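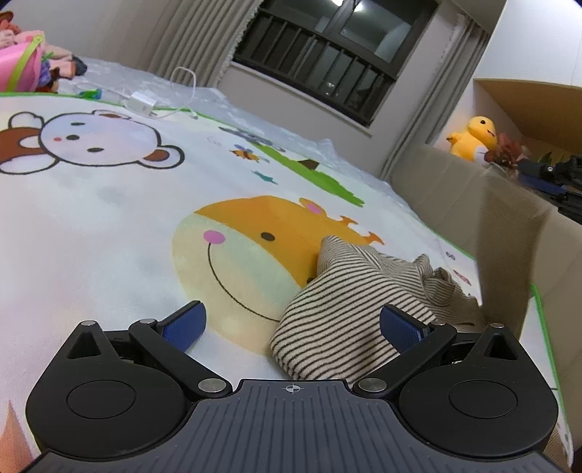 4. Household storage of unused textiles before donation

4.1 The waiting period

Studies of textile reuse usually begin at the collection point, where the material is weighed and sorted. Our interest in this section is the time before that, when a garment or a household cloth is no longer used but is still kept at home. We call this the waiting period. In the survey, a textile was counted as waiting if the respondent said that nobody in the household intended to use it again and that it had not yet been given away, sold or thrown out.

The survey covered 300 households, divided equally between the two towns, Ondon and Ganau. The towns are similar in income and in household size, but they differ in the way textiles are collected. In Ondon, the collection service Govura picks up bags at the door on a fixed day every month. In Ganau there is no such service, and residents must carry their textiles to one of the drop-off points near the market. Respondents listed 733 waiting items in total. Of the households surveyed, 17 reported no waiting items at all and were kept in the sample.

4.2 Where the items are kept

We expected that most waiting items would be in closets, mixed with clothes that are still worn. This was true for coats and shoes, but not for smaller textiles. Towels, kitchen cloths, pillowcases and children's clothes were more often placed in an open container somewhere in the rooms of daily use. Cardboard boxes were named more often than plastic bags in both towns. Respondents explained that a box stays open and can be filled little by little, while a bag has to be tied and then takes a decision to open again.

The border between inside and outside the box was less clear than our questionnaire assumed. Several respondents asked us how they should count a piece that was lying next to the box. A crumpled striped cloth beside an open cardboard box, as in Figure 1, is the kind of arrangement for which our first version of the form had no category. In the revised form we added the answer "near the container", and we returned to the households that had been visited before the change. Items in this group were mostly flat textiles without buttons or zippers.

It is important to note that "near the container" does not always mean that the item will follow the others. Some respondents took a cloth back for cleaning floors or for wrapping dishes, and considered this a normal use of the box. For this reason we do not treat the box as the first step of disposal. It is closer to a shelf with weak rules - things can be put in and taken out without discussion in the family.

4.3 Length of waiting

Respondents were asked to estimate how long each item had been waiting. Many could not give a month, so we used only two classes, shorter and longer than six months. In Ondon the shorter class was larger. In Ganau the longer class was larger, and the difference was strongest for bed linen, which is heavy to carry on foot. This agrees with the observations of the earlier Nair project on the return of glass containers, where distance had a bigger effect on heavy loads than on light ones.

The pickup day in Ondon had a second effect that we did not plan to measure. Households visited in the week after the pickup reported fewer waiting items than households visited in the week before. The visits in Ganau were spread over April without any pattern of this type. A comparison of totals between the towns should therefore be read with care, and in Section 5 we compare only the households visited in the two middle weeks.

4.4 Condition of the items

Condition was recorded as the respondent judged it, on a scale with four levels from "like new" to "only for rags". We did not inspect the textiles ourselves. Folding was not recorded either, although the interviewers remarked that respondents often apologized for cloth that was not folded and then gave it a lower grade. Whether wrinkles reduce the judged value of a textile is a question for a different design, with the same piece shown to different people in both states. The grades given for cotton and linen pieces are reported together, as many respondents could not tell the two materials apart and labels were frequently missing.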